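Handheld gripper, second build: inspection checklist with comments

Used before every recording round and again after any part is swapped. Go down the list in order. Mark each line OK, FIX or N/A and write the comment next to it the same day. Comments below are from the March check at the Brelcombe shared workshop, with the trial round done on laundry at home.

1. Body and fasteners

1.1 Body shell free of cracks, especially at the screw holes. OK. Hairline on the underside from the first print is gone with the new shell.

1.2 Front screws seated and flush. OK. Driven by hand. Do not use the Skandstead driver on these, even on its lowest setting. It stripped a hole in the last shell.

1.3 Handle does not rock when twisted. FIX, then OK. Slight play at first. Took the handle off, added a washer, put it back.

1.4 Unit label readable and scans from arm's length. OK. Label wiped with a dry cloth only.

1.5 Total weight under 400 grams without the cable. OK.

2. Fingers and mount

2.1 Fingers close parallel, with no crossing at the tips. OK.

2.2 Gap when closed is even from root to tip. OK. Checked against a window. The first pair toed in and had to be reprinted.

2.3 Cut-outs clean, no strings or sharp edges. FIX. Left finger had a burr on the inside of the window that would snag knitwear. Filed and checked with a scrap of nylon stocking, which slid through.

2.4 Side rails straight, no rubbing through full travel. OK. Light rub at the open end last month, cured by loosening and resetting the mount.

2.5 Fingers return to closed when the trigger is released. OK. 25 cycles, no sticking.

3. Pinch and cable safety

3.1 Free hand can't reach the moving parts while the other hand is on the trigger. FIX. It can. A guard is drawn but not printed. Until then the free hand stays behind the body.

3.2 Cable strain relief holds under a firm pull. OK.

3.3 No bare conductor at the connector. OK. Heat shrink redone on the Tamiru lead. The older lead is in the scrap box and should stay there.

3.4 Battery pack cool to the touch after one full session. OK.

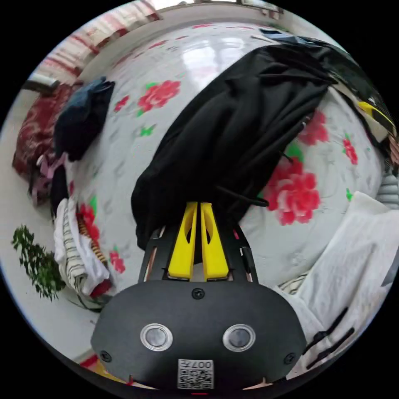
Mirkodix
Builder and checker, handheld gripper project

4. Work area, cloth trials

4.1 Fingers closed on the approach to the garment. OK. With the yellow fingers together and pointing into the black garment there is only a thin gap between them, so less chance of catching a fold by accident. Open them only once the target fold is picked.

4.2 Cords, straps and ribbons noted before the first grasp. FIX. There is a thin cord hanging from the black garment and two black straps across the white cloth, close to the gripper body. Tuck cords under or choose a grasp on the other side. Straps should be moved well clear of the body before starting.

4.3 Target garment stands apart from its neighbors in color. FIX. Black next to dark navy is a poor pairing. Start with a light item, or put the navy one on the other side of the bed.

4.4 Bed cover suitable. OK with comment. The flowered sheet gives plenty of detail for tracking and I would keep it. There is a bright patch toward the window end, so draw the curtain partway if the track starts to jump.

4.5 Hard objects removed from the pile. FIX. Yellow-and-black object partly under the end of the black garment. Take it out before any grasp on that side.

4.6 Floor on the working side clear to step back. Check each time. Plant beside the bed needs to be out of elbow range.

5. Sensors and recording

5.1 Both front sensors wiped, rims tight. OK. Lens cloth only, no spray.

5.2 Finger width reads zero when closed and 66 mm when fully open. OK after recalibration. Was reading a little high at the open end.

5.3 Clocks matched before the first take. OK.

5.4 Free space checked. OK. The card held 152 short takes last time with room left over, but clear it anyway.

Open items

Guard for the trigger side (3.1). Print in the tougher filament, the standard one is too brittle for a part that gets knocked.

Cord and strap check (4.2) to go on the card taped inside the case lid.

Spare finger pair to be printed and kept in the case - same yellow, same file, no changes to the tip.

Recheck sections 2 and 3 once the guard is fitted. Sections 1 and 5 carry over unless the shell has been opened.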